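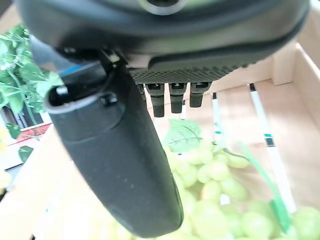
3.2 Task setup

The student team at Gosadmont built the fruit stand task over one term, with Genivaldo Caldeira in charge of the teleoperation rig. Operators moved bunches of grapes between crates and recorded 287 episodes. We kept an episode only if the bunch ended inside the target crate.

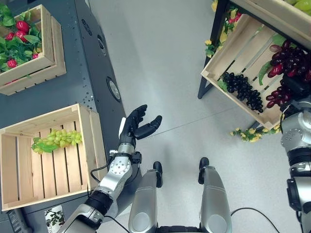 Figure 3. Head view of the fruit stand, with crates on the dark surface at left and on the shelf unit at right.

The head view gives the layout but often loses the fingertips behind the hand. Wrist views cover that gap - at the cost of heavy blur during fast arm motion.

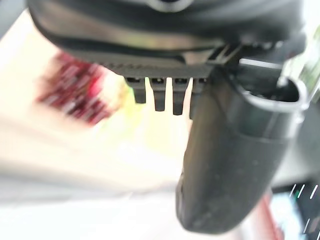

We did not remove blurred frames from training. An early policy, trained in May on sharp frames only, tended to stall between crates.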